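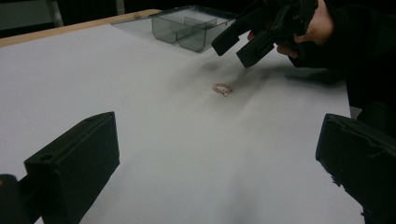

Bontu Degefa wants it known that she has never lost a hair tie in her life, that she puts them down in perfectly sensible places, and that the places then move. She sent this to the newsletter in reply to last month's item on the odds-and-ends tray, along with a request that we stop calling it the graveyard. We will consider it.

The tray, for those who joined us after September, is where small things go when they turn up on a table, under a cushion or in the bottom of a dishwasher and no one at Cliltdale House will own up to them. The rule is that you leave a thing there until its owner comes by. The practice is that you leave a thing there until you die. When Rangi Partington tipped it all out for the yearly sort, there were 427 items in it, and he insists on the number because he counted twice and missed his lunch.

Over 300 of them were what Rangi's list calls "loops." This covers hair ties, bracelets, rings from the kind of machine that takes quarters, rubber bands with ambitions, and the little curly bits that might be an accessory and might be part of a larger accessory that is out there somewhere, incomplete. He started out with separate columns. By the second hour he had one column and a headache.

Sorting small things is harder than sorting big ones, and I say that as someone who helped move the piano. A lost coat tells you plenty. It has a size and a pocket, and the pocket has a receipt. A small pink curl of something tells you only that it is small, and pink, and that somebody probably had two. Declan Grimshaw spent a good part of the afternoon holding things up to the window and saying "brooch?" in a hopeful voice. There was one brooch. It was a bottle cap.

For anyone facing a tray, drawer or jar of their own, the method we settled on was as follows. Clear a table completely and cover it with something plain and pale. Put out one thing at a time, well away from its neighbors, and look at it before you decide what it is. If you can't name it, it goes in the clear tub, where people can see it without digging. If it is clearly half of something, it also goes in the clear tub. Do not start a box marked Misc. We had one of those and it is how we got here.

Eighty of the items have now gone home, most of them to Ngaio Paewai, who took the news of her own carelessness very well and asked if we had seen her other glove. (We had. It was in Misc.) The buttons went to the Mahuika Room for the quilting group, who were polite about them. The rubber bands have been put back in the office, where I expect to meet them all again.

Everything else will be out on the long table by the mail slots until 07/02/2021. Come and have a look, particularly if you wear your hair up or have a child who does. You don't need to prove a thing is yours. Rangi has asked me to add that you also don't need to be sure, and that he would take it as a personal favor if you could bring yourself to recognize something.

Bontu has been down already. She left with six hair ties and put them on the windowsill while she looked for her keys. They are still on the windowsill.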